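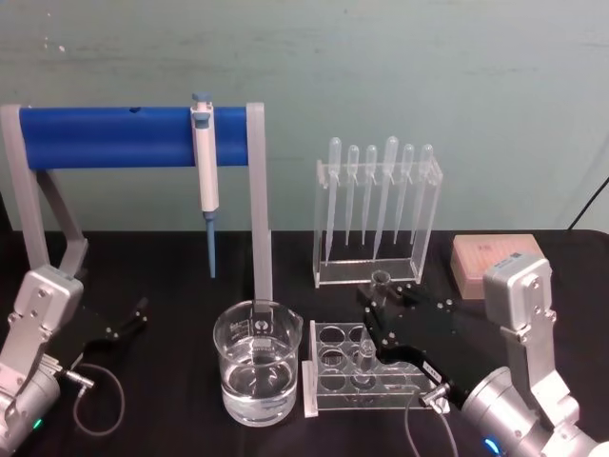 A small glass vial held over the test tube rack, with the transfer pipettes standing just behind.

Can They Do the Chores Yet? Part 2: The Washing-Up End of Things
Jaston Makers' Gallery, posted 2025-01-22

Welcome back, and if you are new, do come in and make yourself comfortable. The first part of this gallery went up in September and was all workshop floors: sweeping, sorting, stacking, fetching a box from one end of a room and putting it down at the other without taking the paint off the door frame. I had a lovely lot of letters about it, and a good many of them asked the same thing in different words. Never mind the boxes, they said, what about the fiddly stuff? What about glasses? What about anything you'd be cross to find in pieces on the kitchen floor?

So this part is about glass and other small things, and about the sort of tidying that most of us do with half our mind on the radio. A laboratory bench is a good place to think about it. It isn't a kitchen, I know, and there's no teapot in sight, but look at the vial between those two black fingers and tell me you don't think of a sherry glass being lifted off a draining board. It's the same job. You have something clear, light and breakable, you have other clear and breakable things close by, and you'd like to get from one place to another without a clatter.

I have been following this subject for 13 years, first as somebody who ran a small parts counter and wanted very badly to be rid of the evening put-away, and later as plain nosy. In that time I have been told that the household robot was coming next year so often that I stopped writing it down. I'm fonder of the machines than that makes me sound! I just like to see them given a proper everyday job, on a proper everyday surface, and to see where they get stuck.

Picking up

Let me start with the bit that has come on the most. A two-finger gripper used to be a clumsy article. You'd set it for a wooden block and it would do wooden blocks until the cows came home, and then you'd hand it a plastic cup and it would either drop it or squash it. The ones I have seen lately are much kinder. They close, they feel something, they stop. A good operator can have one holding a thin-walled tube in the time it takes me to find my reading glasses.

Clear things are still a trial, though. We forget how much we guess when we reach for a glass. We see a bit of rim and a bit of shine and the mind fills in the rest. A camera has to work out that the rack is a rack and the tube inside it is something else, when both of them are letting the wall show through. If you have ever put your hand out for the cling film and missed, you'll have some sympathy. The fitter at Tudose, who looks after the packing arms there, sprays his practice glasses with a dusting of white to help the cameras along, and he told me that people laugh at him until they try it without.

Two arms are better than one for this, in my view, and I'll go on saying so. Think how you open a jar, or dry a plate, or get a bin bag to come apart at the top. One hand holds and the other does. The single-arm machines get round it with clamps and stands and clever little cradles, and that's all very well on a shop floor where somebody is paid to set the cradle up. At home you are the one setting up the cradle, and by that point you could have dried the plate.

Putting down

People always want to talk about picking up, and I always want to talk about putting down. Anyone who has worked a stock room will tell you which one causes the breakages. Lowering a tube into a round hole that fits it closely is a nasty little task. You have to be straight above, you have to be upright, and you have to let go at the right moment, neither while it's still leaning nor after you've pushed it too far. I do it by touch and so do you. Most of the machines do it by eye, and the eye is very often behind the thing that's being put down.
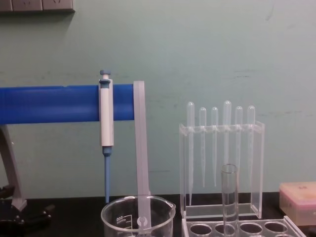
Benches like these have one great advantage over my kitchen, and it is that everything has a place. The pipette hangs on its bar. The transfer pipettes go in their slots, bulbs at the top, and the tubes go in the holes. A machine can be told what "tidy" means in a room like that, and a new helper could be told the same thing in a morning. Now try it in a house. Where does the odd mug go? Behind the other mugs, unless it's the one with the chip, which goes at the back for the plants, unless my sister is coming. I couldn't write that down for a person, let alone for a pair of arms.

The Hiketer catalogue came through the door while I was putting this page together, and it has a whole section this year on what they call home-ready racks, by which they mean dish racks and cutlery trays with wide mouths and sloping sides, meant to be forgiving to a gripper that's a little off. I rather like the idea. It's how the dishwasher won us over in the end, if you think about it. The dishwasher never learned to wash up at a sink. We all changed our plates and stopped buying the ones with gold on the edge. I expect the same will happen again, and that in time we'll own cups that are easy to hold from above and won't remember having owned any other sort.

Price is the next thing everyone writes in about. Rovex quoted me £3275 for a pair of refurbished bench arms with grippers, delivery extra, and the nice person on the telephone was very straight with me that it would be a hobby and not a help. You'd need a sturdy table, a computer that doesn't mind working hard, and a great deal of patience with cables. Cables deserve a gallery of their own. Every arm I've ever stood beside has had one looping off it somewhere, and in a house with a cat I'd give it until teatime.

What I'd trust one with today

On a shop floor, quite a lot. Moving trays, certainly. Feeding the same part into the same hole all afternoon, yes, so long as the part turns up in the same spot. Sorting things that look properly different from each other, yes again. Loading a rack of clean glass, with somebody nearby, I would say nearly, and I wouldn't have said that when I began the first part.

At home, less. I'd let one clear a table if the table had plastic on it. I'd let one put the tins away, and I'd be delighted. I wouldn't hand over my mother's glasses, and I wouldn't ask for a full jug to be carried anywhere, as liquids bring their own sort of mischief. Folding has come along nicely, slow as it is, and I'll have more on that next time, with towels.

Several of you asked whether a person is steering the arms when we see them do something clever. Very often, yes, and there is no shame in it. Plenty of skilled work is taught that way, with somebody guiding the movement again and again until the machine has enough to go on with by itself. It does mean you should always ask, politely, when you are at a show and something wonderful is going on behind a rope. Ask who is driving, and ask how it gets on when you shift the cup a hand's width to the left. The good exhibitors love that question and will let you shift the cup.

Letters and housekeeping

The mailing list now stands at 387 of you, which astonishes me, and I do read everything even when I'm slow to answer. If you have pictures of a machine doing an ordinary job, in a launderette, a canteen, a garden centre, wherever it may be, please send them along with a line about what it was being asked to do. Failures are as welcome as successes, perhaps a bit more so. Please get permission from whoever's premises they are.

The first part is still up in the Jaston gallery, under Workshops, and the comments there are open again now that I've cleared out the nonsense. Part three will be laundry. I have the towels already and am waiting on a date from the people at Tudose.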